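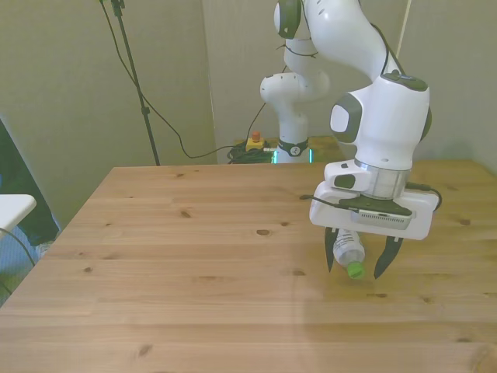 Chapter 14
Planning to Put Things Down

Most people who come to manipulation software for the first time want to write the code that picks things up. Fair enough! Grasping is where the famous papers are, and the first time your planner closes two fingers on a bottle and the bottle comes along for the ride, you'll want to call someone over to look. But by now you've worked through Chapters 12 and 13, your grasps are holding, and you have a new problem. The thing is in the hand. It's tilted. It has to go somewhere.

Placing is a wonderful subject, and it gets far fewer pages than it deserves. Think about a small plastic bottle held at a slant, cap end down, a little above a table. The arm knows its own joint angles very well. From those, forward kinematics gives you the pose of the gripper. What you don't get for free is the pose of the bottle inside the gripper. It may have turned when the fingers closed, or slid along them on the way up. If your planner assumes the bottle still sits exactly where the grasp planner wanted it, the cap can meet the wood sooner than the software expects, and your nice smooth trajectory ends in a contact nobody planned.

So we need three frames and the transforms that join them: the world frame, fixed to the table; the gripper frame; and the object frame, fixed to the bottle. In Chapter 13 we wrote the grasp as a single constant transform from gripper to object. In this chapter we let that transform be uncertain, and a surprising amount of good software follows from that one change.

What you'll build

We'll keep using Drallel, the planning library from Part Two, and add a small placement module to it. The finished module is 42 functions, many of them only a few lines long. It takes a guess at the object's pose in the hand, improves that guess with a camera view, searches for a stable resting pose on the table, and then plans a slow final approach that stops on contact.

The search is the fun part. A bottle can stand on its base or lie on its side, and lying on its side is really a whole family of poses, one for each angle it can roll to. Section 14.3 shows how to sample that family without wasting effort – the trick is to throw out bad wrist angles before you ever call the collision checker.

Test data comes from the Sudetti set you installed in December if you're following the one-year course plan. It has 2729 recorded placements, and 49 of them are marked as failures. Don't skip those. Replaying a failed placement one step at a time will teach you more about contact thresholds than a whole afternoon of successes.

Before you start

You should be comfortable with rotation matrices and quaternions, and you should have the Roter simulator running with the collision viewer turned on. If your quaternions are rusty, work the Delacroix exercises at the end of Chapter 6 first. Readers with a real arm can run everything here on hardware, but set the speed limit in the config file before the first run, and keep the emergency stop where you can reach it.

14.1 Where is the object, really?

Let G be the gripper frame and O the object frame. We write the pose of the object in the world as the product of two transforms, the first from world to G and the second from G to O. The first one comes from the joint encoders. The second one we'll have to estimate.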